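Pre-run software check — wrist camera cell, Hinotia build
Checked by: Gunnel Nygård
When: Tuesday, before the paste runs

1. Controller and firmware
Version on the arm matches the release note. OK.
Watchdog trips when the network cable is pulled. OK, tested 3 times.
Comment: Brarov config file still has the old joint limits commented out at the bottom. Please delete them.

2. Gripper zero and wrist camera
Fingers close fully at the zero command. OK.
Both fingertips show in the wrist view, seam slightly right of centre. Pass, but the Niten calibration offset needs to be reloaded after every restart.
Loose paper on the left side of the table. Clear it or mask it, as the segmenter likes to call white paper an object.
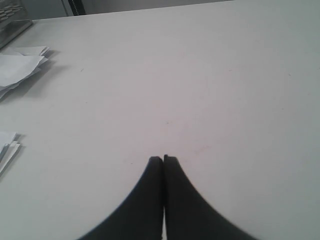
3. Perception
Tin rim fit: OK on the matte areas. The glossy part of the paste throws bright highlights and the depth map gets holes there. Fill filter set to 16 pixels.
Red tool on red paste: colour threshold alone is not enough. Use the shape model for the wedge head and the round knob.
Smears on the white surface: ignore mask must be on. Thin streaks were picked up as tool edges in the last build.

4. Grasp and force control
Grip on the tool is at the knob and neck, one finger each side. Accept. 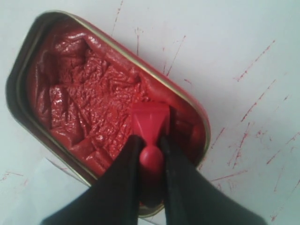 Force limit stays at 20 N until the Goicoechea planner logs contact properly. I tried a higher limit in July and the arm pushed on well past the stop — don't repeat that without someone at the e-stop.

5. Logging
Joint and force logs share one clock. OK.
Log buffer set to 800 MB. Fails quietly when full. Open, ticket raised.

Result: cleared to run at reduced speed. Item 5 to be rechecked on the next build.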